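Gulari Uptime Monitor, three months in

I run a small shop selling secondhand sports stuff, and until December I found out my site was down when a customer told me. Gulari changed that, and I love it! You paste in your address, pick how often it checks, and it emails you the moment a page stops answering.

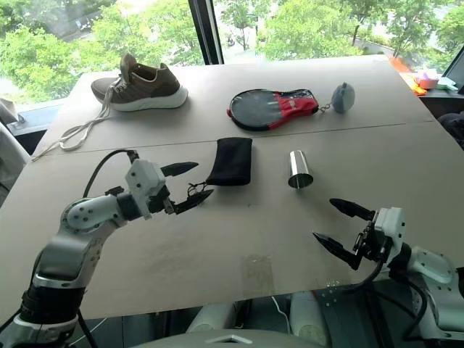

Paddle in its case and an olive sneaker.

The response time chart is my favorite part. My home page usually loads in 571 ms, and when it crept past 1000 one night I had a message before I'd finished dinner (Vomari, my old checker, never noticed a thing). The free plan covers 50 pages, the paid one 200, and I'm still on free.
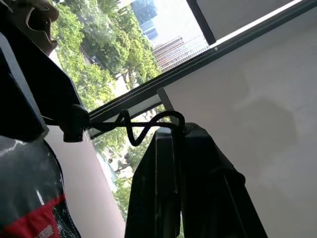

Alerts can be set per page, so I get a text for the checkout and only an email for the blog. I've also put a watch on single product pages, with the heavy ones first. Dark things like the black piece hanging by the window need big photos to show the folds, and those pages are always my slowest. Gulari shows exactly which ones drag.

My one gripe is the phone app, which logs me out every week or so. Still five stars from me!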